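Home Explore Notifications Messages Lists Profile

Souad Mansour
Posted Tuesday, 7:14 am

1/ So Pundby have announced the Ketilsson loan and everyone in my feed has decided the season's fixed. I've had a coffee and read the whole club statement twice. I have some questions. Thread.

2/ First, the quote from the sporting director. Vendula Matoušek says the club "beat off strong interest from several sides". Which sides? They never say which sides. I've followed this club long enough to remember the last three players we fought off the world for, and two of them couldn't get a game by March.

3/ Bent Ketilsson is a decent footballer. I'll get that in early so I don't have to read it in the replies. Tidy on the ball, good left foot, doesn't hide. He's also played 291 minutes of league football since last winter, and 147 of those came off the bench.

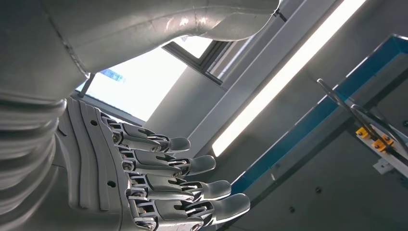

4/ Paulík don't lend out midfielders they rate. They've got two suspended and one with a crook hamstring, and they still let him go on the last afternoon of the window. Ask yourself why.

5/ "He needs minutes." Fine. Our job is to win matches. If he needs minutes and we need points, somebody should be asking which one comes first when we're a goal down at Belline with half an hour left.

6/ Now the bit the statement skips. There's no option to buy. I went looking for it in the club release, then in the Paulík one, and it isn't in either. So if he's rubbish we've wasted half a season, and if he's brilliant we've polished him up and posted him home.

7/ There might be a recall clause too. I don't know, and I'd like to. Ieva Kalniņš asked about it at the press conference and got "we're very happy with the structure of the deal", then they moved on to the new away shirt.

8/ Speaking of the shirt, Trotex is still on the front for another year. Same logo, slightly bigger. Moving on before I get cranky.

9/ The part that really bugs me is who loses out. Katherine Chambi was in the stand with me on the weekend and she made the point better than I can – we've got a 19-year-old in the reserves who plays the same spot, runs all day and costs nothing extra. He was on the bench four times before Christmas and came on once, for stoppage time.

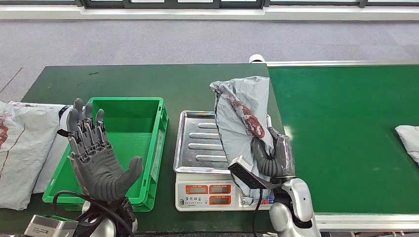
Tuesday morning, 7:31 am

10/ People keep telling me the crowd will lift when he plays. We had 3601 in for the last home game. The one before that was barely 3000 and it was raining sideways. They'll come back when we stop passing it across the back four for ten minutes at a time. A loan signing doesn't change that unless the coach does.

11/ And where does he play? He likes to sit deep and spray it around. We've already got a captain who sits deep and sprays it around. Put them both in there and we'll have lovely possession and no one in the box. I've watched that team before. I paid for it.

12/ Somebody's asked if I'm ever happy. I was happy with the goalkeeper! Permanent deal, sensible age, filled an actual hole in the squad. I said so at the time and got 11 likes.

13/ What would change my mind: he starts the next three, he plays further forward than he did at Paulík, and the kid gets proper time off the bench. If that happens I'll come back and quote this thread at myself.

14/ Until then I'd go easy on the "statement signing" talk. It's a half-season loan for a bloke who wasn't getting picked. Could be good. Could be another one we struggle to remember at the pub quiz.

15/ Muting this for work. If anyone has the recall clause in writing – in writing, not from your cousin – my messages are open.

38 replies · 22 reposts · 164 likes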